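Nandcombe Community Help
Household and Children's Activities
Question 387

How should a shared wicker basket and its wooden or plastic shapes be stored and cleaned?

Asked by Titilayo Ogbonna
Posted Oct 5, 2023

I should be grateful for advice on behalf of the under-fives session at the Belton hall. We have been given a rectangular wicker basket and a collection of play shapes -- cubes, cylinders, balls and so on -- which are brought to a table at the start of the morning and are supposed to be returned at the end of it. The basket has a thick plaited rim and an open weave, and it is in reasonable order.

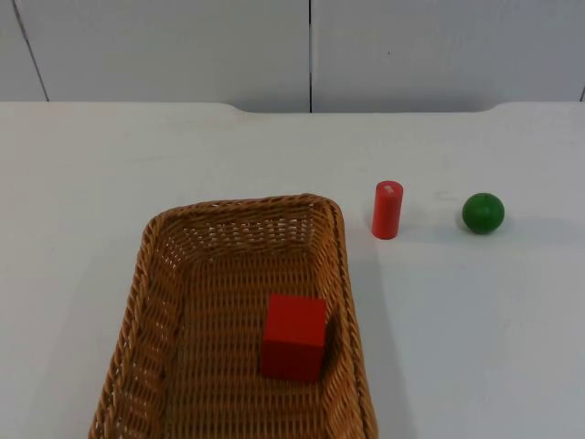

Adebayo Wike has already remarked that wicker is unsuitable for any group which meets weekly, as it gathers crumbs and cannot be wiped down in the manner of a plastic tub. I accept that there is something in this. The families are nevertheless fond of the basket, and I would prefer to keep it if a sensible routine can be found.

My questions are as follows. First, how often should an open-weave basket be cleaned, and with what? Secondly, should the shapes be kept in the basket between sessions, or boxed separately? Thirdly, is there an accepted way of laying out the table so that very young children can put things away themselves? At present they carry the shapes off to every corner of the hall and the adults spend the last part of the morning on their knees.

The hall cupboard is unheated, and in July the shelf nearest the door was found to be damp. I mention this in case it affects the answer.

Answer from Maarten Vanhove
Marked as helpful by the person asking

The basket may be kept. Wicker is perfectly serviceable in a group setting provided that it is cleaned dry as a matter of routine and wet only on occasion.

After each session, turn the basket upside down over a sheet of newspaper and tap the base firmly. Go over the inside with a soft brush, paying attention to the join between the floor and the walls, where crumbs and sand tend to settle. An old paintbrush is suitable. A vacuum cleaner with a brush fitting will also do, on a low setting.

Once a term, wipe the whole basket with a cloth wrung out in warm water and a little washing-up liquid. It should not be soaked. Leave it to dry in moving air, away from a radiator, and do not return it to the cupboard until the underside is fully dry. Run a hand (with care) around the rim while you are about it. Any strand that has sprung loose should be trimmed close with scissors before a child finds it.

With regard to the shapes, I would advise against leaving them in the basket between sessions if the cupboard is damp. A lidded box on an upper shelf is preferable. The basket can be placed on top, empty and the right way up, so that air reaches it. At the Tillman playgroup we lost a very good basket to mildew on a stone floor, and the smell never left it.

As to the table, it should be cleared entirely before anything is set out. A pale, plain surface is of real assistance to small children, who find it much easier to see a coloured shape against it than against a patterned cloth.
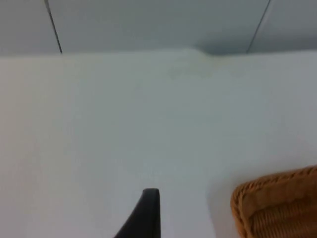

The basket should go at one end and should stay there for the whole session. If it is moved, the younger children lose track of where things belong. Set out only a few shapes at a time and hold the remainder back. The ball ought to be offered last, on account of its rolling, or else given a shallow dish of its own.

For tidying, name one shape at a time. "Please find the cube" is followed far more readily than "please tidy up". Allow five minutes and begin before coats are fetched. 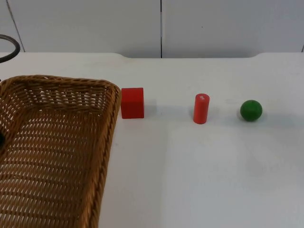 It is also worth placing the first few pieces close to the basket, so that the earliest attempts are short ones and the child meets with success straight away. The distance may be increased over the following weeks. Families at Tillman took to doing the same at home, and the general standard of tidying improved by the end of the term.

Answer from Bart Bosman

Just use a pillowcase. It goes in the wash and costs nothing. Baskets creak.

Answer from Gopinath Gowda

I agree with most of the first answer, with 2 additions.

Painted shapes should be wiped and not immersed. If the paint is chipped, the piece should be withdrawn until its finish has been checked. Unpainted wood should likewise be kept out of the sink.

On the matter of damp, the Eltport hall fitted a slatted shelf in its cupboard and has had no further difficulty -- the existing solid shelf was simply removed and battens put in its place. Please obtain permission from the hall before altering anything. The booking conditions for Belton are set out on help page 216.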